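Chapter 4
Storing Goods: Space, Order and Cost

In this chapter you will learn to:
explain why a business or household holds stock
tell the difference between fixed and flexible storage
work out the storage cost of a single item
describe what happens when records and shelves do not match

4.1 Why things are stored

Most goods spend more time sitting still than they spend being used or moved. A bag of flour is milled in a day, trucked in a day and eaten over a month. The rest of its life is spent in a silo, a warehouse, a shop and a cupboard. Storage fills the gap between the time a thing is made and the time it is wanted.

There is a cost to this. Floor space has to be rented or bought. Goods may need heat or cooling. Someone has to put them away and find them again. While the goods wait, the money spent on them cannot be spent on anything else. The last of these is called the holding cost of capital, and small businesses often leave it out of their sums.

Consider Petek, a small toy and gift wholesaler in the town of Brekatholm. When Doina Kos took over as manager, the firm held 1,620 separate items of stock. Her first full count found that 1,076 of them had sold in the past year. The rest had not moved at all, but they took up the same kind of shelf space and were counted, dusted and insured in the same way. Storage costs do not fall because an item is unpopular.

4.2 Containers and units

A storage unit is the smallest space that a business keeps track of. In a large warehouse it may be a pallet bay. In a stockroom it may be a shelf, a drawer or a bin. At home it is usually whatever container is to hand. 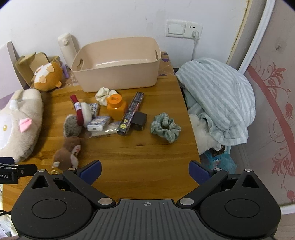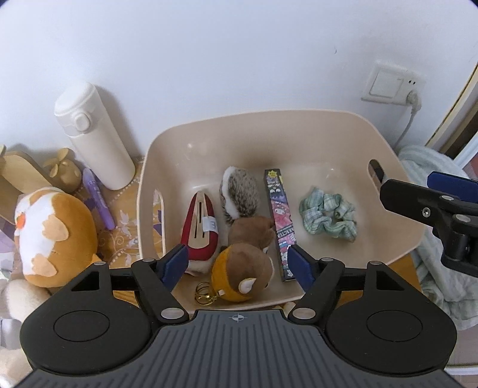

Plastic containers with handle slots.

Why do stockrooms use bins of the same size when the goods are of different sizes? Bins of one size fit any shelf space in the room, so a full bin can be moved without rearranging its neighbours. Some space inside each bin is wasted, but less time is spent on handling.

The choice of unit affects everything that follows. If the unit is too large, staff must search through it each time an item is needed. If it is too small, the number of labels and records grows, and so does the work of keeping them correct.

4.3 Fixed and flexible storage

In fixed storage, every item has its own place, and that place stays empty when the item runs out. Workers soon learn where things are. A kitchen cutlery drawer works this way.

In flexible storage, goods go into any free space and the location is written down. Less space is wasted, but the system depends on its records. If a bin is moved and the record is not changed, the goods are as good as lost until the next count.

Many firms use both. Jorard, a hardware supplier, keeps its 20 busiest lines in fixed bays near the loading door and stores everything else flexibly.

Key terms
Holding cost: the total cost of keeping goods over a period of time
Storage unit: the smallest space tracked in a storage system
Dead stock: goods that have not sold over a set period

Activity 4.1
Choose a cupboard or drawer at home or at school. Decide whether it is a fixed or flexible system, and write a paragraph giving your reasons. Compare your answer with a partner's before going on to Section 4.4.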